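Pale haze and small dark specks on a light wood tabletop

Tùng Vũ
The grain runs straight except for one long pointed arch and a fainter curve beside it. There is a whitish sheen along one side and a few tiny dark specks. Do I need to sand?

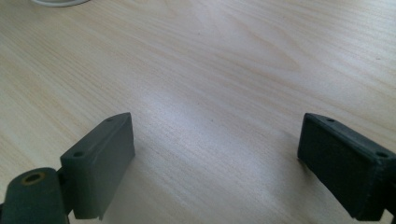 Ifigeneia Spanos
Check the sheen under a different lamp first. If it moves, it is reflection – leave it alone. Specks: damp cloth, then a plastic scraper held flat.

Phúc Huỳnh
Sand with the grain, 220 grit. Did mine in November, fine so far.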